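Wevden Opens Manipulation Lab to Visitors, Shows Hand-Held Gripper Work at Tabletop Scale

CISTHOLM, July - Wevden held an open day at its manipulation laboratory in Cistholm, with 76 visitors attending demonstrations of hand-held gripper tools used to record everyday handling tasks. Sessions began at 10 a.m. and were run in groups at 4 stations.

The main station covered desk objects. Operators worked at a wooden table with an organizer, books and printed material, using two-finger grippers that carry a square marker on each finger. The markers let software recover the finger opening from the camera view.

"Books are a hard case for a parallel gripper," said Weidong Qin, who leads the desk task group. "The weight shifts, the cover slides on the pages, and a slot in an organizer leaves little clearance. We would sooner record that properly than pick easier objects."

Recordings from the desk station go into a set that Wevden plans to bring to 2000 demonstrations. Each task is repeated 100 times with changes in object position before the group moves to the next one. Kohei Aoki presented the calibration procedure and answered questions on finger wear and marker lighting.

Visitors from Skarkden, which supplies cable management parts to the laboratory, also attended a closed session on workstation layout in the afternoon.
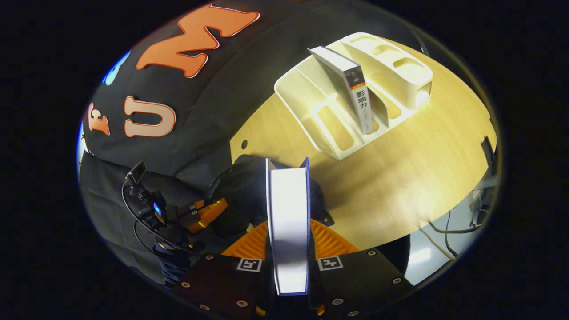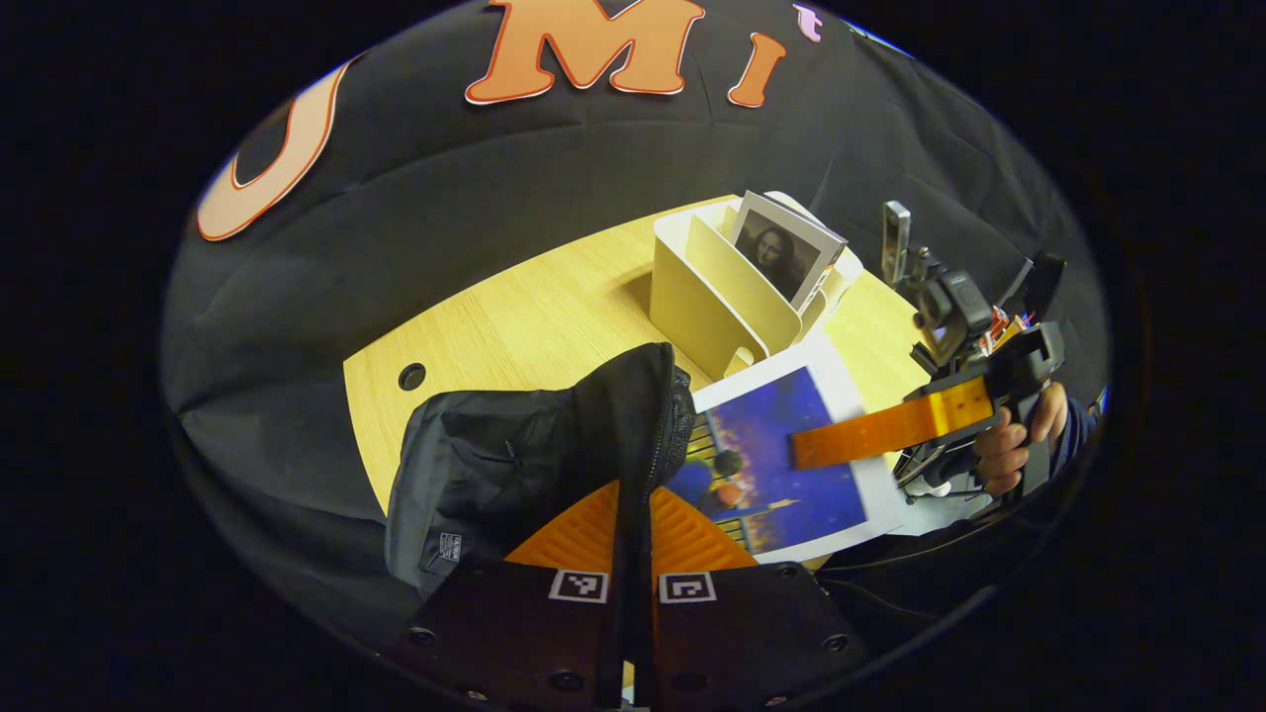 Desk station at the Wevden open day, with hand-held grippers, desk organizer and printed items.

Groups wishing to visit may write to Jennylyn Cabanatuan, visitor coordination, Wevden, Cistholm. Requests should state group size and any technical topics of interest.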